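Willems Opens Its Simulation Lab to the Public for Spring Demonstration Day

STOLTCOMBE – Willems, the Stoltcombe robotics firm, will open its simulation lab to the public in April, with live demonstrations from 10 a.m. until 4 p.m. Admission is free, and everyone from grade school students to retired machinists is welcome to come in, ask questions and take a turn at the controls!

The day centers on Gundbridge, the software in which the company's engineers teach robot arms to work around household furniture. Guests will watch practice runs on a big screen, with the virtual gripper moving among cabinets and shelves, and then walk across the hall to see a real arm try the same kind of job. Staff will be on hand at both stations, and they love to talk about this stuff (bring your hardest questions).

A typical view in Gundbridge looks out past the gripper's two open fingers, toward wood-grained panels and a small orange-red ball beside a green strip.
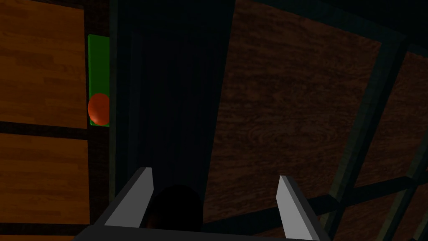 Sultdale teachers who came to last year's preview asked for more time at the keyboard, and the program has grown to match. There will now be 8 guided sessions during the day, each lasting 50 minutes, with room for six people at a time. Visitors will steer a simulated gripper themselves, change the lighting in a virtual room, and replay their best attempts with an engineer.

The lab will also run its popular "100 Tries" demonstration, in which a simulated arm attempts one task 100 times in a row while the team explains what it is learning from the misses. It runs once in the morning and again after lunch, and the crowd is encouraged to cheer.

Guided sessions can be reserved at the front desk or through the Willems website. The big-screen demonstrations need no reservation. Children under 12 should come with an adult. The building is fully accessible, and free parking is available behind the lab, with the entrance on the Sultdale side of the lot.

Willems develops simulation software and robot arms for work in homes and small shops. Its offices and lab are in Stoltcombe.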